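December, 11:40 p.m.

Long one at the lab. I got in at two and Waldemar was already there, rewriting the scoring sheet for the end-of-term run. Our section has the bedroom task: clear the floor, put the trash in the bin, leave the furniture alone. The other team has the kitchen and they are ahead of us, which Waldemar mentioned twice before I had my coat off.

We are calling our controller Niltik, for no reason except that Novum was taken by last year's group. It has 52 demonstrations behind it from before the break. Waldemar wants 800 by the time we present. I said that was a lot of bending down to put things back on a carpet, and he said that was what the afternoon was for.

I laid out the floor for the hard setup: both slippers, tissues, the red wrapper, the paper bag and the medicine bottle. The bottle is the one I worry about. It lies on its side and the fingertips have to come down on it nearly straight.

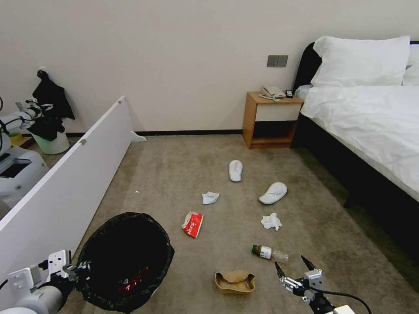
Hard setup, between the bin and the bed.

I drove for the first hour and was bad at it. My right hand is fine now but my left still drifts when I am looking at something else, and the left arm is the one nearest the bin. Waldemar drove after that. He is slower than me and gets cleaner recordings. I wrote down the episode numbers and which ones to throw out.

We argued over the slippers. The rules say "trash and disposable items," and I read that as including hotel slippers. Waldemar thinks a guest would want them lined up by the bed. Jacquet, the teaching assistant, wouldn't give a ruling by message and told us to pick one and write it in the report. We picked the bin. I still think it is the right reading, but it does mean big soft things going into a small opening, and they can end up sitting across the top with nowhere to go.
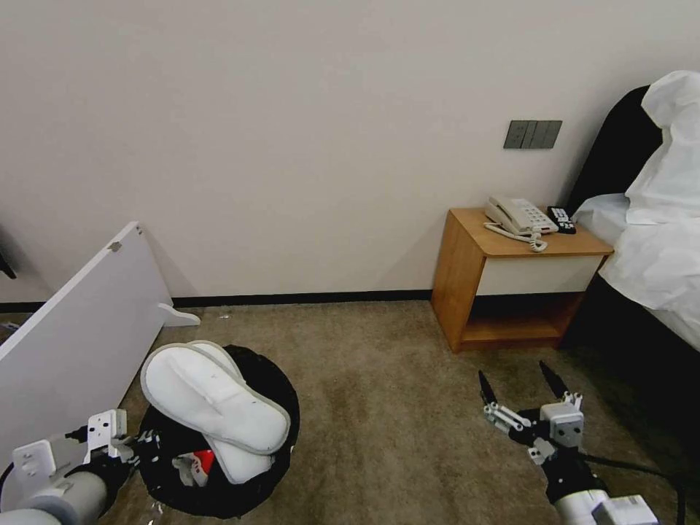
For tomorrow

– Ask Jacquet if an item resting on top of the bin scores the same as one inside it.
– Copy the recordings off the lab machine. The folder is at 1,448 files and the quota warning came up again.
– Put the paper bag in first in the next batch and see if there is room left for the rest.
– Practice with the left hand only, half an hour, no recording.
– Return the Avum manual to the shelf. It has been in my backpack since before the break.

Missed the last bus and walked home. Had toast. My shoulders hurt.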